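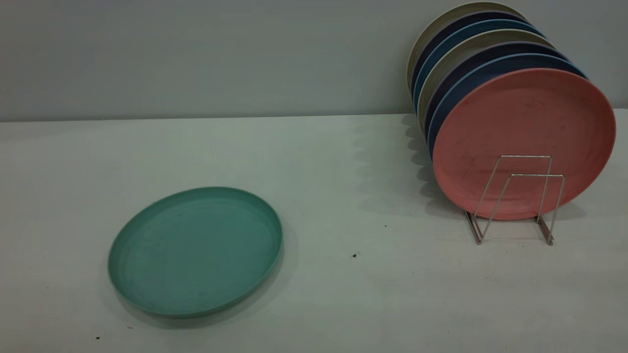 *A wire dish rack holding seven plates, with a teal-green plate lying flat on the table.*

A **dish rack** is a stand that holds plates on edge, either to drain after washing or for storage. Simple wire models have upright loops on a pair of base rails. Makers have long said that racked plates dry faster and cleaner than stacked ones, though the evidence offered is often thin.

## Capacity

Stated capacity should be read with care. The Dremness rack is sold as holding 25 plates, a figure that seems to assume very thin ones with no rim. Raised rims take up room, and plates of one size tend to lean together, face to face – a poor arrangement for drying.
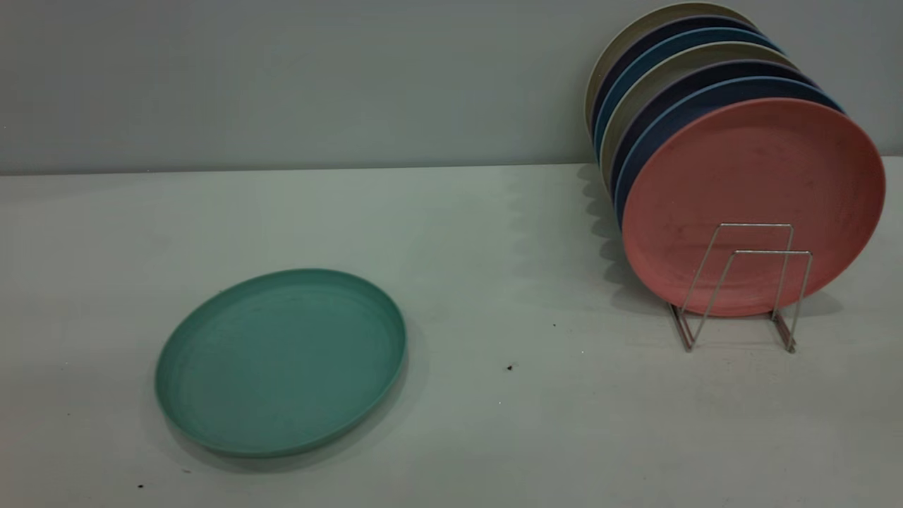

## Placement

Household guides usually put the rack beside a sink. Where it stands on a table instead, cords and power strips near the table's edge deserve more thought than the guides give them.
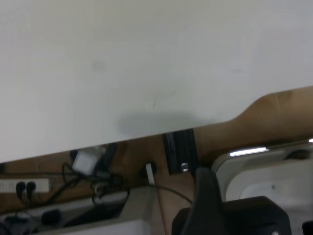

Sandro Monti, in a short survey of 300 kitchens, claimed that most racks serve as permanent storage. He did not explain how the kitchens were chosen, and the claim has been repeated without checking.

## Colored sets

Matte plates in mixed colors are often sold for use with open racks. Citon describes its set as "scratch-free," a term it does not define.

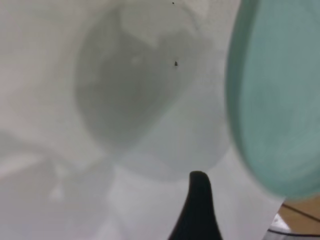
Scuffs and specks show more readily on pale, matte surfaces, and no rack prevents them.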